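Gobelets, stocks et tables de tri : entretien avec Melahat Sarıgül

Responsable du matériel de table chez Cendbridge, Melahat Sarıgül gère les gobelets et la vaisselle légère prêtés aux associations et aux écoles du secteur. Elle a rédigé la procédure interne de tri appliquée depuis septembre. L'entretien porte sur cette procédure et sur le choix des contenants.

Le stock courant se compose de 1 000 pièces, toutes teintes confondues. « La référence, c'est le gobelet haut, légèrement évasé, parce qu'il s'empile sans se coincer, explique-t-elle. Le diamètre au bord est de 83 millimètres. En dessous de 75, la pile devient instable dès qu'on dépasse une certaine hauteur. »

Les teintes répondent à une logique de repérage. Le brun clair correspond au tout-venant. Le vert menthe sert de repère : il ouvre un lot et permet de le retrouver sur une table encombrée. « On a essayé les étiquettes, elles se décollent. Une couleur différente se voit de loin et ne demande aucun entretien. »

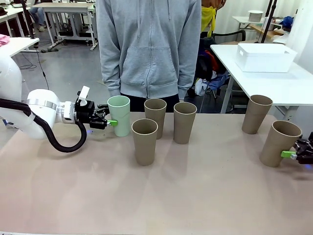

Le tri se fait debout, gobelets posés à l'endroit, ouverture vers le haut. Melahat Sarıgül insiste sur l'espacement : « Deux gobelets qui se touchent, on les prend souvent ensemble, et celui de derrière tombe. Je demande qu'on puisse passer les doigts entre chaque pièce. » La prise se fait par la paroi, jamais par le bord, qui se déforme en premier. Sur les modèles en papier, un bord ovalisé suffit à déclasser la pièce : elle ne s'emboîte plus correctement et gêne toute la pile.

Le plan de travail compte aussi. Elle recommande une surface claire, lisse, sans nappe, avec un chant arrondi. « Sur une nappe, le pied accroche et le gobelet bascule. Sur un plateau nu, il glisse. » Les bacs de rangement restent sur une table séparée, afin de laisser la première entièrement disponible pour le tri.

Reste la question des formats mélangés. Les gobelets courts reviennent souvent avec autre chose dedans, couvercle ou petit récipient transparent. La procédure prévoit de regarder l'intérieur de chaque pièce par le dessus avant tout empilage. « Un plastique transparent au fond d'un gobelet, de côté, on ne le voit pas. Il faut se pencher. » Les pièces couchées sont traitées en dernier – elles roulent, et vouloir les rattraper fait tomber les autres. Lors du dernier inventaire, 39 pièces ont été écartées, pour la plupart des gobelets courts empilés avec leur contenu.

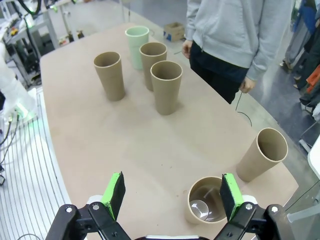
Empilage et mise en bac

Les piles sont constituées par format, puis par teinte. Le vert menthe se place au sommet. « Au-dessus, pas au milieu : sinon il faut défaire la pile pour le trouver. » Les bacs sont fermés le soir même et portent la date du tri au feutre, sur le petit côté.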